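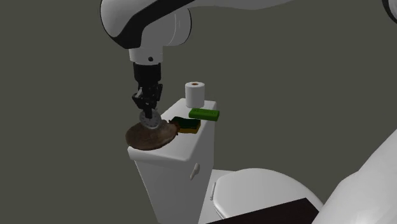
Vol. 4, p. 279

Figure 4. Computer rendering: a parallel gripper holding a round silver watch, with a white tank below.

3.2 Instrument loans and continuation after the first year

The second part of the study looks at what pupils do when the free year of whole-class lessons is over. In the Olmedo district all primary schools offer this year, and the instruments are lent by the music service. After the summer the family must decide if the child continues in a small group, which is paid, or stops. We had access to the loan register of the service, which is kept in a program called Flolix, and to the attendance sheets of the teachers.

The register contained 451 loans for the school year. We removed the loans to adults and the loans where the instrument was exchanged for a bigger size during the year, as these would be counted two times. The remaining 400 loans are the basis of all results in this section. Each loan was joined with one pupil number, and the names were deleted before we received the file.

Of these pupils, 279 kept their instrument in the following autumn. We call them "continuing pupils", although we are aware that the word is not perfect — a child may have a violin at home and not play it. For this reason we compared the register with the attendance sheets for the months from October. A pupil who had a loan but did not come to any lesson was marked separately, and the small number of such cases is discussed in Section 5.

The teachers told us that the price is only one part of the decision. In the interviews they spoke more often about the place of the lesson. When the small group met in the same school, parents did not need to travel, and the child went with friends. When it met in the Prasura building, on the other side of the river, families with more than one child found it difficult. One brass teacher moved her group back to the school hall in May and reported that the parents were much happier with this arrangement. We cannot say from our data how strong this effect is.

A further question is the choice of instrument. In most schools the class teacher and the music service choose together, and the pupils have no vote. The two schools in the Drerix project let the children try several instruments before the loan was signed. Their results are given apart from the others in the next section, as the lessons there were also longer.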